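Furnished rooms at Ballisbridge, 07/09/2025

The Kovgate open day took in 2 furnished flats on the Dirkcombe side. I went for the living rooms, as we need a sofa before February. Parking was easy and entry was free.

The first flat was plain and a bit dark. The second had a velvety sofa, a patterned carpet and fringed cushions, and people were still setting it straight.

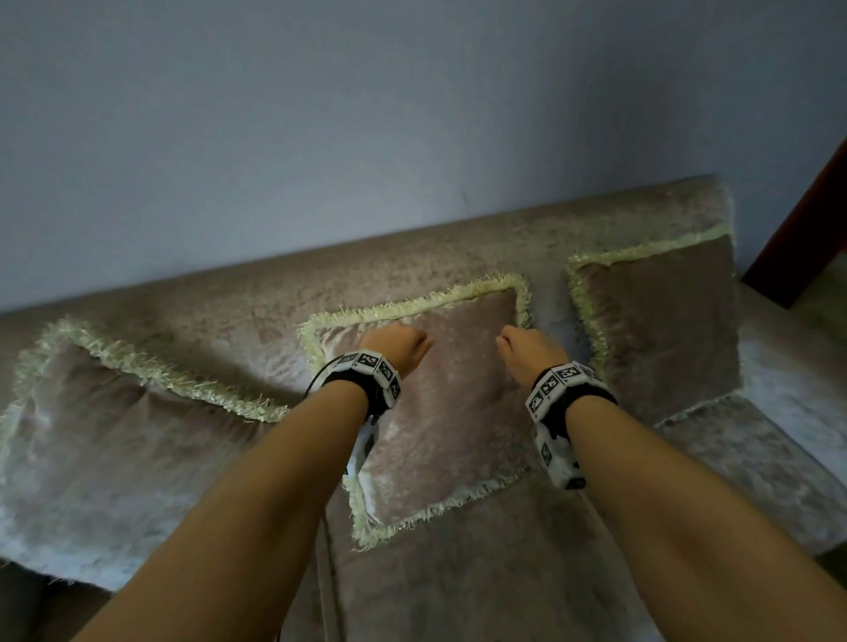
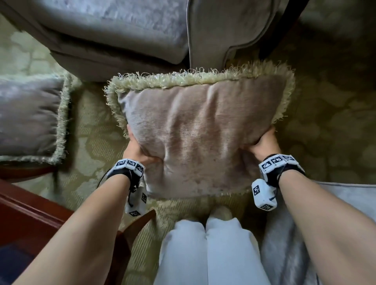

The square cushion on the carpet, fringe on all four sides:

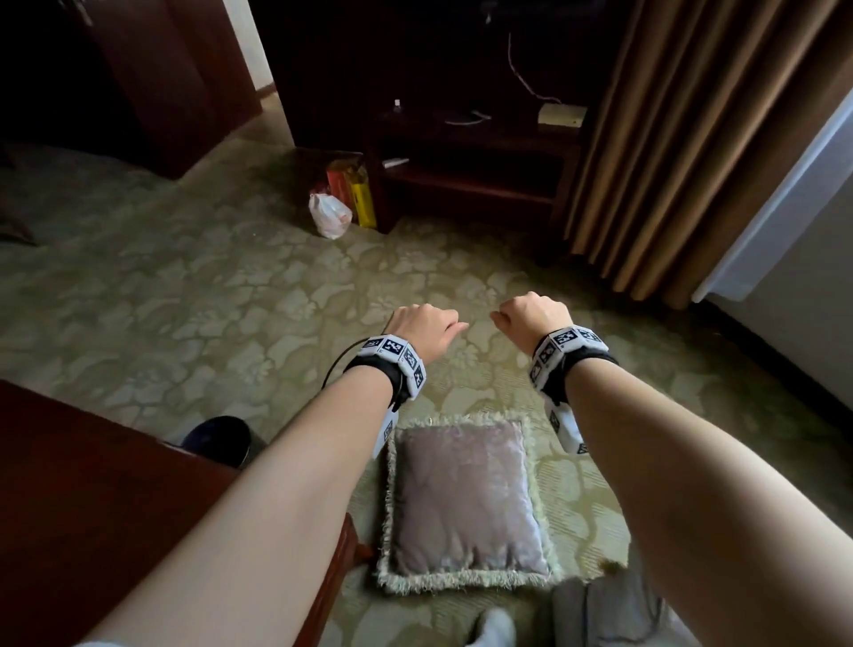

The Górecki price list was by the door. A two-seater starts at 1310 and the corner version is 2523, delivery extra. I took a copy home to measure up.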